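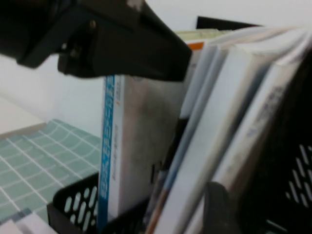
Flostance 7-Quart Enameled Dutch Oven: Review After Five Months

Posted 6 Jun 2022

I bought the Flostance in January to replace a thin stockpot that scorched everything thicker than broth. Since then it has been on my stove three or four times a week. I've made beef stew, split pea soup, red beans, pot roast, two kinds of bread and one bad batch of jam. I paid full price for it at a kitchen store.

Size and weight

Seven quarts is a good size if you cook for six or like leftovers. A four-pound chuck roast fits flat on the bottom with carrots and potatoes around it. A whole chicken fits with the lid on.

The pot weighs 13 pounds with the lid. Full of stew it is a two-handed lift, and I don't move it from the stove to the sink until I've ladled most of the food out. Anyone with sore wrists should pick up the display model in a store before ordering. The side handles are wide enough for a thick oven mitt. The ones on my old Tullton were not.

Browning

The bottom is flat and heats evenly on my gas range. It takes a while to get there. I give it a full five minutes on medium before the oil goes in, and after that the meat browns well and lets go of the surface without tearing. High heat is a mistake. The manual says so, and I ignored it once and got a brown ring that took an evening of baking soda and water to remove.

The inside is a light cream color, so it's easy to see when onions are turning or when the flour in a roux is getting too dark. It does stain. Mine has a faint orange tint from tomato sauce. It doesn't affect the food.

Simmering

For me, simmering is what justifies the price. On the lowest burner setting, a pot of beans holds a slow bubble for three hours and I stir it maybe twice. The lid is heavy and has small bumps on the underside, so the steam drips back over the food. I lose very little liquid. If your recipes were written for a lighter pot, start with less broth. My usual split pea soup came out thin the first time and I now use a cup less water.

It also stays hot. Chili left on the table with the lid on was still warm enough to serve when the second round of people got to it.

Bread

I bake a no-knead loaf most weekends. The crust is dark and crackly and the loaf rises higher than it did on a sheet pan. The lid knob is metal and handles a 450-degree oven with no trouble. It gets very hot, of course. The round shape leaves plenty of room, and a small loaf will spread a little in a pot this wide.

Cleaning

Warm water, dish soap and a nylon brush take care of most meals. The box says it can go in the dishwasher, but it takes up the whole bottom rack, so I wash it by hand. There is one chip on the outer rim from where I knocked it on the faucet. It's the size of a grain of rice and has not spread.

Compared with the Macedo

My sister has the Macedo in a similar size and I've cooked in both. The Macedo is lighter and costs less. Its lid fits more loosely, and her soups need topping up. Browning is close to the same. If you mostly make pasta sauce and quick soups, the Macedo will do the job.

What I'd change

The lid has no good place to rest while you stir, and it's too heavy to hold. A notch on the handle would help. I'd also like volume lines on the inside.

Rating: 4 out of 5. I would buy it again in the same size.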